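The Desano Street baby, part whatever this is

2/12/19

Quick one, I have to be out of the house by nine. A few of you emailed asking if the search is dead. It isn't. Slow, yes. I quit posting for a while because I had nothing to say and my mom was getting tired of her neighbors bringing it up at the mailbox.

For new people. My mom was left in the entryway of the Hotel Desano in Balley one night in June, maybe three weeks old, in a dresser drawer. Not a basket. A drawer, with the knob still on. Night clerk heard her and thought it was a cat. He said so to the paper and he got teased for it for years, apparently. No note, no bottle. She was adopted out by fall and grew up 200 miles away and didn't know any of it until she was 42 and needed a birth certificate for a passport. My grandparents (the ones who raised her, the real ones as far as she's concerned) had planned to tell her and just never did.

So that's the story. I've been at it four years on and off.

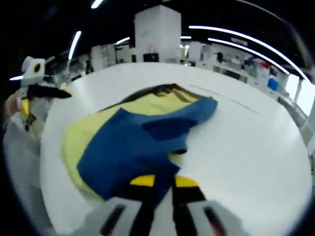 What's new

The hotel register. I'd been told it was thrown out when the place closed. Wrong. It went to the county historical society in a box marked KITCHEN, and Annelies Brouwer, who answers their email and has put up with a lot from me, found it in January. She scanned the whole month. I didn't sleep much that weekend.

Most of the names are salesmen, same ones over and over. But room 219 was let for nine nights to a "Mrs. Jostance," no first name, no home town, paid cash in advance. Checked out the morning before the drawer turned up. The clerk wrote "key not returned" next to it and underlined it twice.

I know. It might be nothing. People walk off with keys. But I've looked at a lot of these pages now and he didn't write notes about anyone else.

Jostance is a weird name. I've found hardly any in the state, and the ones I wrote to were nice and baffled. Could be made up. Could be a mispelling of something, the clerk's handwriting is terrible and Annelies read it first as Torrance, then changed her mind. I go back and forth on it. Today I think it's Jostance.

The DNA side

Mom finally did the test at Thanksgiving. Up to 1000 matches when I last scrolled through, and almost all of them so distant it's useless. Great-great-somebody in common, good luck. One is better. A second cousin, maybe, last name Bilgin, login from a few years back and no reply to my messages. I've sent three. I'm going to stop at three becuase I remember how it felt when a stranger wrote to us the first time, and that was a wrong number.

If you are a Bilgin with family anywhere near Balley and you spit in a tube for Christmas once, my email is on the sidebar. No pressure. We don't want money or a kidney.

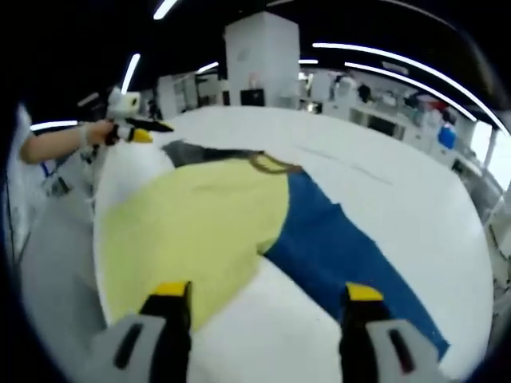 The blanket is the thing I keep coming back to. The Balley paper called it a "child's quilt" and left it there, but the police report, which I've only got as a bad photocopy, says it was home made out of old clothes, yellow and blue, the pieces cut uneven. Mom doesn't have it. It went into evidence and I guess out with the trash. I can't picture it right, that's my problem, I always end up with something neat from a store. It would've been more like the yellow and blue piece on the white table up there, the pale yellow kind of wrinkled and the blue lapping over it in a wobbly curve instead of a straight seam. Somebody's work shirt and somebody's kitchen curtain, is what I've decided, on no evidence at all. Mom says I'm making up a nice lady. She's probably right.

Anyway what gets me is you don't sew a quilt in an afternoon. Whoever made it had time, and planned on a baby that was staying.

What's next

Annelies is checking whether the hotel's May pages are in the same box. I'm asking the county again for a cleaner copy of the report, second request, first one they sent me the wrong year. And I want to talk to anybody who cleaned rooms there, or whose mother did. There was a girl named in the paper as having carried the drawer upstairs to the manager's apartment but they only gave her as "a chambermaid." She might've been a teenager. She could easily be around.

Comments are open again, please be decent about my birth grandmother in them. I deleted a couple last time and I'll do it again.

Running late now. Will post when the May pages come in.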